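Detasau bench cell — upkeep FAQ
Jollstead site, revised 29/10/2026

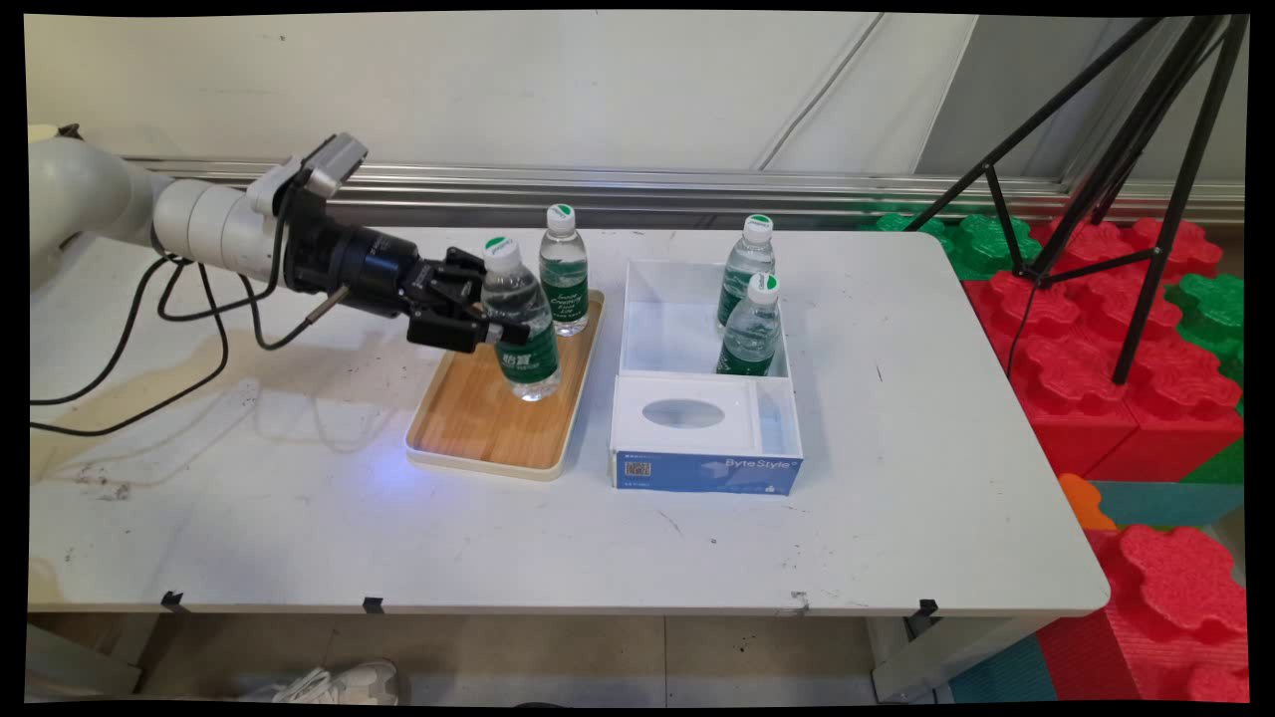

How often are the gripper fingers checked?
Every 80 hours of running. Wipe both fingers with a damp cloth and look for nicks on the gripping faces. Replace them as a pair.

The arm stops short of the bottle. What should I look at first?
The wrist camera. Clean the lens, check that the mount has not turned, then run the Du calibration routine. It takes nearly 18 minutes.

Can I move the tray?
Yes, but teach the place position again afterwards. The old one is not cleared by a restart.

How should the cables lie?
In a loose loop, with enough slack for full wrist travel. Do not tape them to the arm — tape pulls at the connectors.

What does fault 824 mean?
Grip force out of range. Open the gripper, clear the fault and retry once. If it comes back, log it with Udside.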